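Home | Fiction | Essays | Back Issues | Submit

The Handover Procedure

The Demonstration Office at Trundier occupied the second floor of the Kun Building, between the archive and the pension department. Its function, as stated in the staff handbook, was to supply examples of correct conduct to machines. The operator employed there had held the post for 19 years and had been graded Satisfactory in each of them.

The work was carried out by remote control. The operator sat at a console with a lever for each hand and a screen at eye level. The levers moved a pair of arms that existed only in the program, over a table that existed only in the program. When an example was complete, it was filed under a number and sent to the Ellano works, where the true arms stood in rows and waited to be told what people did.

In March the office received Order 400. The order was brief. The right arm was to carry a blue rod to a blue tray. The left arm was to attend. The rod was to be set down inside the tray, and both arms were to withdraw. Ten examples were required, and all ten were to be free of hesitation.

The operator read the order twice and initialed it. The word "attend" did not appear in the glossary of approved motions. A query was sent to the Cilura Section, which wrote the orders. The reply came the following afternoon and stated that the word was to be given its ordinary meaning.

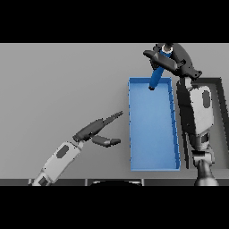

The first example was returned. The reviewing desk had found a pause with the rod over the tray, after the arm had arrived and before it began to lower. The form gave the cause as "operator, thought." A second example was made and returned on the same ground. The third was returned with a note in pencil, contrary to the rules on correspondence, which asked whether the operator was well.

The operator replied in ink that the pause was part of the task. Any person setting down an object in the presence of another would wait until the other was ready. The left arm had been told to attend, and its gripper was open. It was reasonable to suppose that it expected something. To lower the rod without regard to it would be an incorrect example, and the office was not permitted to file incorrect examples.

This reply was forwarded to the Cilura Section, which forwarded it to Ellano, which had no procedure for letters and placed it with the training material.

For some weeks no instruction was received. The operator continued to make examples, as the order had not been withdrawn. Each was made with the pause. On certain mornings the pause was short. On others — the office was quiet then, and rain could be heard in the light well — it was longer, and the left gripper would be moved slightly, in the way that a person shifts in a chair to show that they are listening. These movements were recorded along with everything else. The levers did not distinguish between what was meant and what was merely done.

The tenth example was filed without comment from the reviewing desk. The order was marked complete and the console was assigned to other work, chiefly the folding of cloth.

The operator visited Ellano once, on the occasion of the annual inspection. The party was led through a hall in which 2000 arms were at work in pairs, each pair at its own table. The guide explained the rate of output and invited the visitors to observe that the machines did not tire. A visitor from the pension department asked why they kept stopping.

The guide consulted a sheet. The stop was within tolerance, the guide said, and its source had been looked into. It had been present in all of the approved examples and was therefore correct.

The party moved on toward the canteen. The operator remained at the rail. Along the whole length of the hall the right arms had come to their trays and were holding their rods above them. On the other side of each table an open hand shifted a little, and the rods went down.

Contact the Editors | Copyright 13 June 2024, the author | Back to top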